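10/6/19

PRAVGATE -- Since May, the staff of Safavi have a new kind of work. They do small household tasks with hand-held grippers, and the recordings are used to teach robots the same movements.
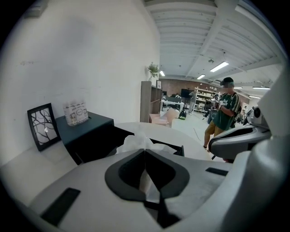 The company has 33 employees in its Drodton office, and 16 of them moved to the new work from the packing line. They received four days of training. The pay is the same, but the breaks are longer, after workers complained of tired wrists.

Not everybody is satisfied. Some workers asked the management what will happen to their positions when the robots have learned enough. Safavi answered that no jobs will be cut before the end of next year.

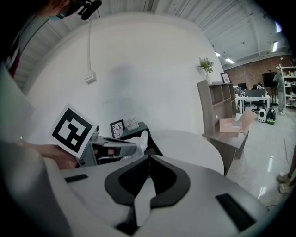 Workers with hand-held grippers at a white table in the Safavi office.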